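Buscamos gente que quiera probar el kit de dos brazos de Udach (y contarnos qué falla)

Lallside, lunes, 6 de julio de 2020

¡Hola! Escribo desde el taller de Udach en Lallside porque ya tenemos lista la segunda tanda del kit Prutley y nos hacen falta manos, ojos y sobre todo gente con poca paciencia. Si trabajas empaquetando, preparando pedidos o reponiendo cajas, sigue leyendo, que esto va contigo. Si programas también puedes venir, claro, pero aviso de que de esos ya andamos bien servidos.

El Prutley es un kit de dos brazos con pinzas, pensado para talleres pequeños que manejan producto embolsado: paquetes con envoltorio de plástico que brillan, se arrugan y se escurren cuando menos te lo esperas. Se monta en una mesa normal. El programa que lo mueve se llama Baek y es la parte que más queremos poner a prueba, porque los menús los escribí casi todos yo y ya no soy capaz de ver lo que está mal (mi madre tardó un minuto en encontrar dos botones que hacían lo mismo, así que imagínate).

¿Qué harías? Vienes, te sientas y guías los brazos para meter y sacar paquetes de una caja. Primero con nuestras instrucciones, luego a tu manera. Al final de cada turno rellenas una hoja con lo que te ha molestado. No hace falta ser educado en la hoja, de verdad, las mejores de la tanda anterior eran bastante bordes y las tengo pegadas encima del monitor.

Cada sesión dura una mañana, con pausa larga y café decente. Pagamos 300 euros por el ciclo completo de cuatro mañanas, y quien quiera quedarse después como evaluador fijo puede decírmelo cuando termine. En la tanda de enero recogimos 457 hojas de comentarios, y de ahí salieron el cambio de los mandos y el botón de pausa grande, que antes era una cosita ridícula en una esquina.

Lo que pedimos: ser mayor de edad, poder estar sentado un buen rato y entender instrucciones en español. La experiencia con robots nos da igual. Si eres zurdo, escríbeme ya, ¡me faltan zurdos! Trae calzado cerrado y deja los anillos y las pulseras en casa.
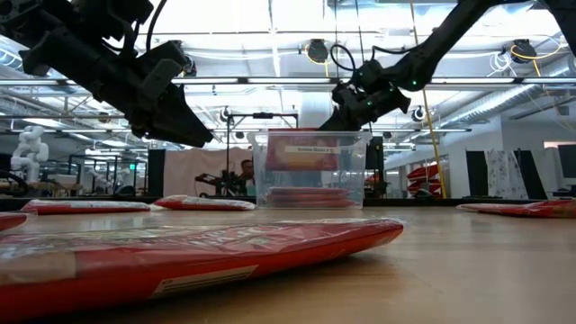 Los dos brazos del kit Prutley, con los paquetes rojos y la caja

Con los paquetes rojos es con lo que más se trabaja ahora mismo. Parecen fáciles, pero cuando uno se pone de pie dentro de la caja transparente hay que pensar por dónde lo agarras, y ahí cada persona tiene su truco. Me interesan mucho esos trucos, así que ven con ganas de explicarlos en voz alta.

Para apuntarte, manda un correo al buzón de pruebas de Udach con el asunto "Prutley mañanas". Cuéntame en qué trabajas, qué días te vienen bien y si prefieres la mano derecha o la izquierda. No mandes currículum, con unas líneas me sobra. Contesto yo misma, normalmente por la tarde, y si no te digo nada en una semana insiste sin vergüenza, que se me acumula el correo.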